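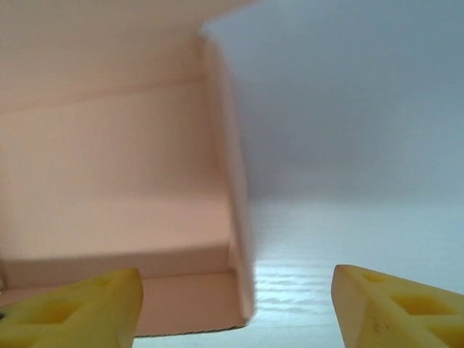
Zurano Card Shuffler, two-deck model

Wolell sells this as "casino quality" for home poker nights. I have my doubts. It takes two decks, runs on 6 volts and comes with a 27-page booklet, most of it warnings. The maker claims a full shuffle in 23 seconds. 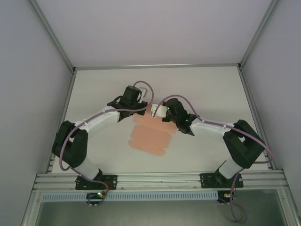 Plastic-coated cards only, so your old paper ones are out. The Iredis version costs more and has the same motor.

Comments (2)

Quách: Mine jams on bent corners.

tablefour: Five games in, no complaints yet.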